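About Plostivora

Plostivora writes and checks working rules for small robot arms. Our customers are labs, colleges and light workshops that run an arm on a bench, often with people working at the next table. We do not sell arms and we take no commission from anyone who does.

How we started

Chaminda Navaratnam and Parveen Gazi opened the office in November, after several years of doing the same work inside a larger firm. Chaminda came from machine maintenance. Parveen taught shop safety at a technical college and still teaches one evening class. The first job was a short bench guide for Khondokar, a training center with two arms and a different set of habits on each. That guide became the Lenby Bench Rules, which most of our customers now use in some form.

What we do

We visit, watch a normal working session, and write down what people do before, during and after a run. Then we compare it with the maker's manual, the site's own risk assessment and whatever standards apply. The customer gets a written report and a marked-up copy of their own procedures. We come back once to see how the changes have settled in, and that visit is part of the fee.

We have 486 benches on our register, at 234 sites. Almost all of them are used for pick-and-place work with light objects such as cups and blocks. 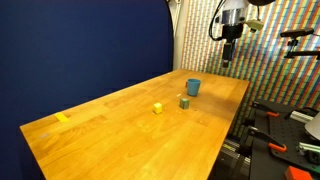

Cup and cube work on a wooden table, with the gripper empty and held above table level.

The Lenby Bench Rules

The full set is given to customers in print and as a file. The parts people ask us about most are these:

Park the gripper open, empty and clear of the table before anyone reaches in to move an object.

Only the objects named on the task sheet go on the work surface. Phones, drinks and tools belong somewhere else.

Check cables at the start of each session with the arm at its highest and lowest working points. A cable that pulls tight at either end gets rerouted before the run.

Clamps are checked by hand, not by eye. If a clamp turns, tighten it and write it in the log.

Tape on a work surface must have a meaning that is written down. Old tape comes off when the layout changes.

One person holds the stop button and does no other job while holding it. Swap after each set of runs.

Write down every stop, including the ones that seemed unimportant at the time. A log with no stops in it usually means that stops are going unrecorded.

New operators run at reduced speed until a trained operator signs them off. We leave the number of sessions to the site, but we ask that the number be the same for everybody.

The rules are not a replacement for the law or for the manual that came with your equipment. Where they differ, follow the stricter one and let us know so we can correct the text.

Training

We run a one-day operator course and a two-day course for the people who write procedures. Groups are kept to four, and each person spends time at the bench. Parveen leads both courses. Courses are held at our office or at your site if you have a table with clear access on at least two sides.

Records

Bench records are kept in Tenulo, our online log. Customers can read and export their own entries at any time. We do not share one site's records with another, and we remove names before using an entry in a course.

Changes to the rules

Anyone who uses the rules can propose a change. Send us the rule number, what happened, and the wording you would prefer. Chaminda reads all of them and replies in writing, including when the answer is no. The current edition is dated 12 Jan 2025. Earlier editions are available on request, but please do not use them for new benches.

Contact

Use the form on the Contact page for visits and course bookings. For questions about a rule, please give the edition you are working from.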